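A **bellows** is a flexible, folded or ribbed tube or bag that can be stretched, squeezed or bent. The word covers two groups of objects. The older group is made up of hand- or foot-worked air pumps, used to feed a fire or to sound an organ. The newer group is made up of covers and joints that move along with a machine or a pipe and keep dirt out or fluid in. The word is the same in the singular and the plural, and "a pair of bellows" usually means one item with two handles.

## Air bellows

The common fireplace bellows has two flat boards joined by a leather skin, with a nozzle at one end. One board has a hole covered on the inside by a flap. When the boards are pulled apart, the flap lifts and air enters. When they are pushed together, the flap closes and the air leaves through the nozzle.

A single bellows of this kind gives air in puffs. Smiths wanted a steady blast, and the double-chambered bellows was built to supply it. The lower chamber is pumped and passes air to the upper one, where a weight on the top board pushes it out at an even rate. Larger ironworks ran their bellows from a water wheel.

Organ builders use the same idea. Feeder bellows fill a reservoir, and the reservoir keeps the wind pressure level while the player changes from a few notes to many. Accordions and concertinas are also bellows instruments, with the folds worked directly by the player's arms.

## Materials

Leather was the usual material for air bellows and is still used in repair work. It has to be kept supple with oil or dressing, and it cracks first at the corners, where the folds meet. Organ leather is thin and is glued over wooden ribs.

Other types use:

- **Coated cloth**, sewn or glued, for machine covers and vehicle gangways
- **Molded rubber**, for round boots on axles, levers and steering parts
- **Plastic**, for low-cost covers and for dispensing bottles
- **Thin metal**, mostly stainless steel or bronze, for pipe joints, valves and pressure gauges

Metal bellows are formed from a thin-walled tube, or made from rings welded together at their inner and outer edges. Welded bellows can be squeezed to a shorter length than formed ones but cost more to make.

## Protective covers

A protective bellows, also called a gaiter or boot, fits over a part that slides, turns or bends. Machine tools have flat, box-shaped ones over the slideways – these keep chips and coolant off the ground surfaces. Round ones cover screws, rods and jointed arms.
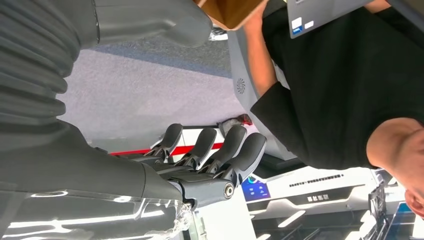 *By the Soradance Reference editors. Last revised in February.*

Two measurements are used when ordering a cover: the closed length and the open length. A small cover with a closed length of 58 mm and an open length of 500 mm needs deep folds or a large number of them. Shallow folds take up less room around the part but give less travel. Covers that must bend sideways need enough slack on the outside of the curve, or the folds pull flat and wear at the crease.

Fixing is by clamp, cord, zipper or screwed flange. A zippered cover can be changed without taking the machine apart. Sealed covers usually have a vent, as air trapped inside would otherwise swell the folds on each closing stroke.

## Wear and care

Most failures begin as small cracks at the bottom of a fold. Heat, sunlight and oil all harden rubber over time. Grit that settles between the folds rubs each time the cover closes, and wiping it out is the main routine task. Leather bellows should be stored slightly open and away from direct heat.

## See also

- Diaphragm (mechanical)
- Expansion joint
- Gaiter (vehicle)
- Pipe organ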